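## Mark on the base of a brass candlestick - "UNDURA" or something else?

**tincuta_a**

Picked this up at a clearing sale in March with a box of odds and ends, paid $22 for the lot. It's 22 cm tall, heavy for its size, with a square foot. Stamped underneath is what I read as UNDURA, then a small 7 inside a circle. The seller told me it was Georgian. Has anyone come across the name?

**plotside63**

Not Georgian. Sellers say Georgian the way real estate agents say "sun-drenched". Is there a seam down the stem? Early ones were often cast in two halves and brazed together.

**tincuta_a**

No seam that I can see, even with a torch. There's a threaded rod holding the stem to the base, if that helps.

**Zeyu Lu**

A threaded rod doesn't settle it either way. Plenty of old sticks were taken apart and put back together when somebody wanted a lamp. Look at the thread itself. If it's crisp and even all the way along, I'd be thinking 20th century.

I'd also want to know if the colour inside the foot matches the outside. Give the outside a gentle wash first, but leave the underside alone until you've got a good photo of the mark.
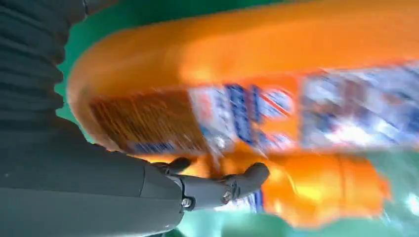 ### Re: the mark

**costel_onu**

I've got a tray marked UNDURA, no number. Mine was sold to me as a Dutch maker, but I've never found a scrap of evidence for that and I've stopped repeating it.

**traian.u**

My aunt had a pair with the same name and they were definitely 1800s. They'd been in the family forever.

**plotside63**

"In the family forever" usually means since somebody's wedding. Any paperwork?

**traian.u**

No paperwork. You could be a bit less rude about it though.

**plotside63**

Fair enough, sorry. I'd still like to see the bottom of one. A name in plain capitals with a number beside it looks like a trade name and a pattern number to me - I can't see a 7 in a circle being a date.

**Zeyu Lu**

Agree on the pattern number. Don't agree that plain capitals make it late, there are older pieces stamped like that.

**tincuta_a**

Got the rod out. Thread is very even, and the inside of the foot is brighter than the outside. So not Georgian, I take it. I'll put up a rubbing of the mark once I find a soft pencil.

**costel_onu**

Please do, I'll measure the letters on my tray and we can compare.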